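Fuvside publishes results of two-arm gripper comparison on garment folding

Tirnau, Monday, November 19, 2018 – Fuvside has released the results of its comparison of fingertip coverings for low-cost paired arms. The set covers 2,790 gripping attempts on knitted garments, logged by the Coughlan controller.
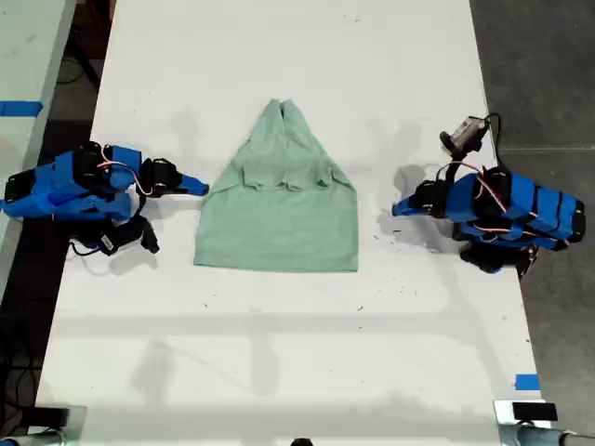

A folded shirt between the two arms at the Tirnau bench.

Fingertip coverings

Each covering was tried on the same pair of arms with the controller settings unchanged. An attempt counted as a miss if the fingers closed without cloth between them. Bare tips missed 807 times, mostly at hems and folded edges. Taped fingers with a rubber tip missed less often on thick fabric.

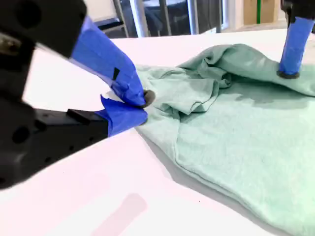 Camera placement

Wrist cameras were compared at two heights. "The lower mount sees the edge of the cloth sooner but loses the collar," said Aisling Mac Giolla, test engineer. Moving the mount added 15 minutes to each changeover. 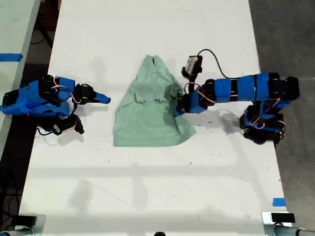

Availability

The report runs to 37 pages and is free on request. Tests on woven fabric will start in July.

Press contact: Donal Dolan, Fuvside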